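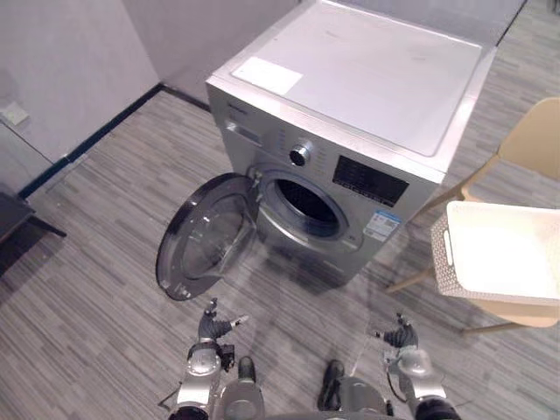
工单 721:洗衣任务示教数据,部分片段上传后被质检退回
项目:Poseo
状态:处理中
提交人:Comfort Korletey

大家好,我又来开单了,先说声抱歉,这个单子会有点长,我一边查一边往下写的,懒得再整理成正式格式,凑合看哈。

情况是这样:洗衣机这个任务我们录了 42 条,传到 Pleltusix 以后有 7 条被打回来,退回理由全是同一句“动作与时间戳不一致”。我第一反应是网络问题,重传了一遍,还是那 7 条,一条不多一条不少。那就肯定不是网络了。

补充一下任务本身,免得接单的同事还得去翻文档:洗衣机门是开着的,洗衣篮搁在旁边椅子上,双手操作,从篮子里拿衣服,送到滚筒口,放进去,松手,手退出来,算一条。录的时候头部相机、两只手的关节角、遥操作端的指令各走各的通道,最后合成一个文件。

第一轮排查
先把退回的 7 条在本地逐条回放。单看画面挺好的,动作也顺,我来回看了两遍都没看出毛病(当时还有点不服气,差点直接点申诉)。后来把左手指令曲线和左手实际关节角叠在一起看,才发现指令正常,实际值在中间有一小段是平的,平完以后一下子跳到新位置。右手没有这个现象。

所以怀疑方向有两个:要么左手反馈丢包,要么合成文件的时候左手那一路被填了旧值。

第二轮排查
我去翻了原始日志,合成之前的那一份。平的那一段在原始日志里压根就没有数据,大概 2 秒的空白。合成脚本碰到空白就拿上一帧的值往后填,也不报警,就这么悄悄填过去了!Kontogiannis 那边的合成脚本我没有改的权限,麻烦维护的同事看一下,能不能超过一定时长就直接报错,别填。

那空白怎么来的呢?我把左腕的接头拔了重插,静止放着跑了一会儿,没丢。然后让左手抬高、往滚筒口里伸,同时手腕往外转,丢了。退回来再做一遍,又丢了。换成右手做镜像动作,一次都没丢。基本可以锁定是左臂侧面那根线,伸到某个角度的时候被拉紧,接头那里接触不好。

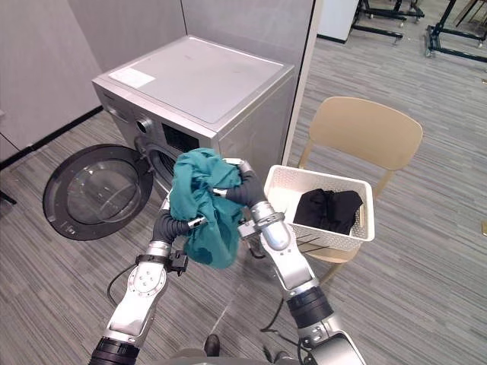

另外还有个小问题,跟退回没关系,但我觉得早晚会影响训练,一起记在这里。衣服两只手一起捏着往里送的时候,松手的先后每个操作员都不一样,有人先松左手,有人先松右手,还有人喜欢两边同时松。标注里现在只有一个“放入”标签,分不出来。我个人倾向于拆成“送到筒口”和“松手”两段,松手那段再记一下先后。Carnmont 四月给的那版标注说明里没提这个,要不要加,请负责标注的同事定。

还有啊,深色衣服放在篮子里的时候,自动分割经常把衣服和阴影混在一起,我手动修了好几条。浅一点的、颜色鲜一点的就没事。这个先不急,等线的事弄完再说。

临时处理
左腕那根线我重新走了一遍,在小臂那里多留了一点余量,没有再绷着。按刚才会丢的那个姿势又试了一阵,原始日志里没有再出现空白。不过我不敢打包票,接头本身可能也松了,最好还是换一根新的。
被退回的 7 条我没删,单独放到了待定目录,先别拿去训练。补录的我另外编号,不覆盖原来的。

需要别人帮忙的
1. 硬件组:左腕线换新,顺便看一眼接头卡扣。
2. 合成脚本维护:空白不要静默填充,至少写一行警告。
3. 标注组:“放入”要不要拆成两段,给个准话就行,我好跟操作员讲。
4. 质检:剩下那 35 条虽然通过了,能不能也用原始日志扫一遍空白?我担心有更短的空白刚好没碰到阈值。

2026年6月13日更新
硬件组回了,说新线有库存,换线之前先按我现在的走法录着。脚本那边说可以加警告,但是默认行为要不要改,得问 Kontogiannis 其他几个任务在不在用,先等消息。标注组还没回我,不催,但是别忘了我呀。

补录我接着做,先录左手伸得深的那几种姿势,录完马上对原始日志,有空白当场重来。工单先不关,等新线装上、补录的通过质检,我再回来改状态。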